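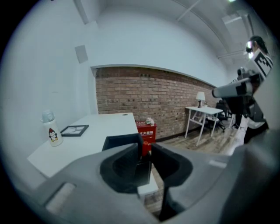 The Desk Was Fine Where It Was

January is when people decide that their lives would come right if the furniture faced the other way. I know because I've moved my own desk three Januaries running, and each time I sat down afterward with the calm of a monk and got exactly as much done as before, minus the afternoon I lost to moving it.

The home office has become the place where we put our hopes. It used to be a card table with the checkbook on it. Now there are magazines, and the magazines have opinions about daylight. Last November I paid $152 for a lamp called the Nindell, which came with a booklet on how to sit near it. It's a perfectly good lamp. It makes my unpaid bills look expensive.

My neighbor Abhishek Thakur has the best home office I've ever seen. He has shelves at eye level, a rug that was chosen on purpose, and a Kekel chair that tips back so far you could have a tooth pulled in it. He writes his reports at the kitchen counter, standing up, next to the toaster. When I asked him about this he said the office was for when he had something serious to do. He's had it for nine years.

I used to think this was a waste. Lately I've come around to his side of it. A nice room that asks very little of you is one of the older human pleasures, and our grandparents had a whole parlor for the purpose, with plastic on the couch. They dusted it every week and went in when the minister came. We've swapped the couch for a desk so we can tell ourselves it's for work.

What bothers me is the selling. I get a catalog from an outfit called Suler, and I don't remember asking for it. Page after page shows a desk with one pencil on it. I want to know who these people are. Where is the tape? Where do they keep the phone charger that doesn't fit any phone they own but might? There's a drawer organizer on the back cover for $229, which is more than I've ever paid for anything I'd put in a drawer.

The advice columns aren't much better. Face the window, they say, for energy. Don't face the window, says the next one, you'll look out of it. Put your back to the wall. Never put your back to the door. I drew this up on graph paper once and the only spot in my house that met all the rules was the bathtub.

My mother did the books for Singhal Hardware for most of my childhood, and she did them at the end of the dining table, pushing the placemats back with her forearm. She had a coffee can of pens, most of them dead. At five o'clock she put the whole business in a box and set out the forks. She was never off by a penny and she never once wondered which way she was facing.

I don't say we should all go back to the dining table. My back wouldn't stand for it, and the cat has claimed that end. But I'm leaving the desk alone this year. It's against the north wall, where the light is bad and the outlet is good, and there's a dent in the carpet that fits it. The lamp can stay too. I still haven't finished the booklet.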